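旧电脑集中回收本月开始 Ciresitz镇四个点位可交

本站快讯 Ciresitz镇旧电脑和小家电集中回收,七月起开始收。台式机、笔记本、显示器、打印机、路由器都要,键盘鼠标也要。冰箱洗衣机不收,那个走大件预约,老办法没变。

点位四处:镇公所后院、Bukach街菜场东门、火车站停车场、图书馆侧门。时间上午10点到傍晚,中午不休。图书馆侧门那个点地方小,车开不进去,东西多的最好去停车场。菜场东门早上卸货,九点前后堵得厉害,别太早去。

去年一共收了2751件,镇里原来估的是2000件,仓库一度放不下,有一批显示器在走廊里堆了快两个星期。今年换了承运方,Urketti运输,隔天清一次。仓库也挪了,从老消防站挪到Chaudhary路的旧印刷厂,一楼,有卸货台。

收费的事情问的人最多。居民交,不要钱。商户和公司交,前11件免费,超出的按重量算,价目表贴在各点位门口,镇公所网站上也有(网站这两天改版,打不开的话晚点再试)。学校、诊所按居民算,要带一张盖章的清单。

要不要自己拆?不用。整机拿来就行。去年有人把机箱拆散了装袋子送来,螺丝和板子混一起,分拣的人手都划破了。电池例外,笔记本电池能取下来的请取下来,单独放,鼓包的千万别硬撬,到点位跟工作人员说一声,有专门的沙桶。

硬盘问题。镇里的说法是:所有硬盘统一送去粉碎,不转卖,不读取。不放心的可以自己先卸了留着,机箱照收。也可以现场登记,领一张带编号的单子,粉碎完凭编号查。登记要排队,上午人多,下午三点以后会快一点。手机和平板也有人问,可以收,先退出账号、恢复出厂,SIM卡和存储卡自己取走,落在里面的不负责找。

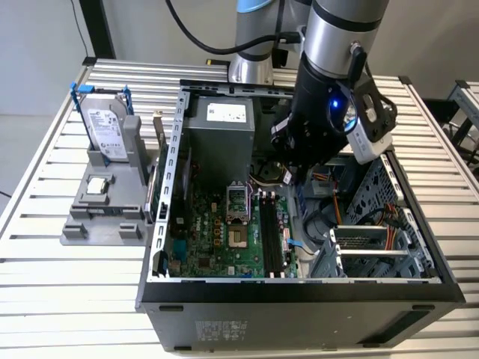 收上来的东西去哪。能用的先挑出来,检测、清灰、装系统,给镇里的成人夜校和两个社区活动室用。夜校那边缺机器缺了很久,现在是两个人合用一台,报表格课的还在排队。不能用的拆件,金属、塑料、电路板分开走,电路板交给有资质的外地处理厂,镇里自己不处理。

内存条、电源、风扇这些小件,今年新设一个交换柜,放在图书馆一楼还书机旁边。居民可以拿走自己用得上的,登记个姓氏和件数就行,一次最多三件。不保修,不包换,装上去点不亮也请别退回来(去年试办的时候柜台为这个吵过好几次)。交换柜开放时间跟图书馆一样。

上门。年纪大的、腿脚不便的可以打电话预约上门取,电话还是镇公所总机,转环境科。每户一趟,东西请提前搬到门口或者楼道里,不挡消防通道就行。预约名额第一周已经满了,现在打进去排的是第二周往后。没有电梯的楼,五楼以上请在电话里讲清楚,要加派一个人。

Bukach街的商户注意,菜场东门那个点旁边的卸货位在回收期间临时借用,送货请走北门。北门限高没变。有几家店反映通知贴得太晚,镇里说下次会提前,这次先这样,给大家造成不便请谅解。

停车场那个点占用靠铁路一侧的两排车位,月票车主可以临时停到对面草地,不另外收钱。下雨天草地会封,到时候看入口的牌子。雨天点位照常收,有棚,但纸箱容易烂,建意用塑料筐或者编织袋。

还有几条零碎的。墨盒硒鼓收,要套袋子。灯管不收,灯管去药店门口的红箱子。老式显像管电视收,只在火车站停车场收,别的点没有推车。电线成捆扎好再拿来,散的缠在一块很难弄。磁带光盘不收,已经有人拿了几大箱来,请拿回去。家里自己攒的废旧充电器可以一起带,不计件数。

回收到月底为止,月底最后一天只收到中午。秋天还有没有第二轮,镇里没定,要看仓库腾不腾得出来。周边几个村子要求加设流动点,正在谈,路线定了本站再发。

已经把东西放在点位门口过夜的,请不要这样做,昨晚图书馆侧门就被翻过一次,零件撒了一地,今早清了一个多小时才清完。下班后送到的,请第二天再来,或者改约上门。

更正:早些时侯本站把图书馆点位写成正门,应为侧门,已改。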